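Skerkar adds tabletop sorting to its robot training work

Skerkar has started a new round of recordings at its Vanero site, where staff are building up examples for a system that will control a single robot arm. The company wants 2000 usable recordings before it begins the next round of training.

The task is called Maes inside the company. The arm works over a small wooden table set out with the kind of things found in a home kitchen: bowls, a cup, a fork, a tray, some food. An operator steers the arm through one short job at a time, such as lifting an item or putting it in a bowl, and the system stores the arm's movements along with video from cameras around the table.

Earlier recordings used one or two items on a bare surface. Skerkar said the system learned those jobs quickly but did poorly when other things stood close by. The new sessions keep the table full, so the arm has to reach for one item with many others near it.

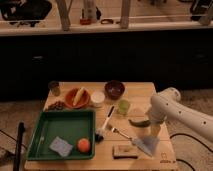
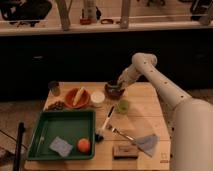
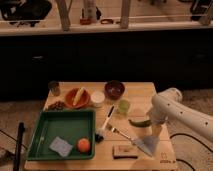
The arm at work over the crowded table, with the green tray at the left and the orange bowl behind it.

How a session runs

Each session has 40 attempts. The operator gets a written instruction on a screen, carries it out with the arm and marks the attempt as good or bad. A second person goes through the video later and can change that mark. Attempts in which the arm drops an item are kept in a separate set, and the company has not decided whether to train on them.

The written instructions come from a list of 143 sentences. Many of them ask for the same job in different words, and the company plans to add more once the first results are in. Staff change the layout between sessions and swap some of the items.

Skerkar said most of the time goes into setting up and checking. A single attempt can take as little as 28 seconds, but a full session fills most of a morning once the cameras have been lined up and the items put out. Recordings with a missing camera view are thrown away.

Training will be done with Zostimine, the software the company already uses for its warehouse arms. The first test will use layouts that were left out of the recordings, and the arm will run without an operator steering it. Skerkar will count an attempt as a success only if the right item ends up in the right place and nothing else on the table is knocked over.

Recording at Vanero is due to continue through August. The company said it has no plans to sell a kitchen product and that the results will go into its work on mixed-item packing. It has not said whether the recordings will be shared outside the company.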